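Vivamico Chamber Choir appoints new Music Director

25 August 2024
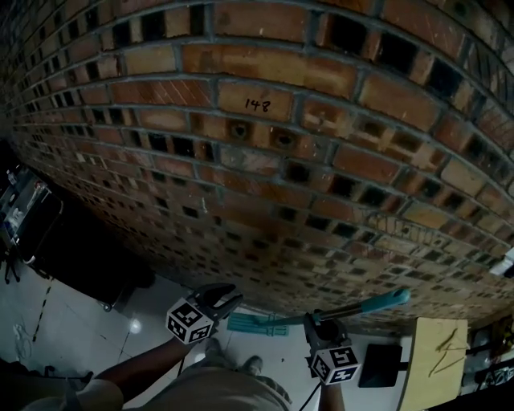 The Vivamico Chamber Choir has appointed Saoirse Mac an tSaoi as its next Music Director. She will take up the post in October, succeeding Jhair Palomino, who steps down after seven seasons to concentrate on composition. Her first public engagement with the choir will be a concert at the Grarex, where a curved wall of red and tan brick, with dark square openings set into it in a repeating pattern, will be familiar to many in the choir's audience. The programme will be confirmed when booking opens.

Ms Mac an tSaoi joins Vivamico from the Nic Giolla Singers, where she has been Associate Conductor and has directed the ensemble's programme of new choral writing. She trained first as an organist and later studied choral conducting. Her work has included unaccompanied music of the Renaissance, settings of Irish-language poetry and a number of first performances by younger composers.

The appointment follows an open application process in which shortlisted candidates each led two full rehearsals and a sectional with the altos and basses. Singers were invited to submit written comments after every session, and these were considered by the selection panel alongside the formal interviews.

Speaking after the announcement, Ms Mac an tSaoi said: "I was struck by how carefully these singers listen to one another, even in a first read-through. There is a great deal of repertoire I would like us to explore together, and I am very grateful for the welcome I have been given."

Mr Palomino will remain in contact with the choir as Conductor Emeritus. During his tenure Vivamico recorded its first complete disc of Advent music and began its exchange with the Tarkard Festival, at which the choir has now appeared on three occasions. He will return next spring to conduct his own setting of the Stabat Mater, a work commissioned by the choir and scored for double chorus with solo viola.

"I leave the choir in excellent voice," Mr Palomino said. "Saoirse brings a very fine ear and a real sense of line, and I look forward to hearing what they do."

Founded in 1922 as a works choir, Vivamico became an independent ensemble in 2000. It gives a regular season of concerts and maintains a library of choral scores which is available on loan to other amateur and professional groups. The library will continue to operate as usual during the change of leadership – requests for Christmas material should be submitted in writing by the end of October.

Auditions for the coming season will be held in the first week of term. There are vacancies for second sopranos and first tenors. Applicants should prepare one piece of their own choice and will be asked to sight-read a short passage. Existing subscribers need take no action, and their seats will be carried forward.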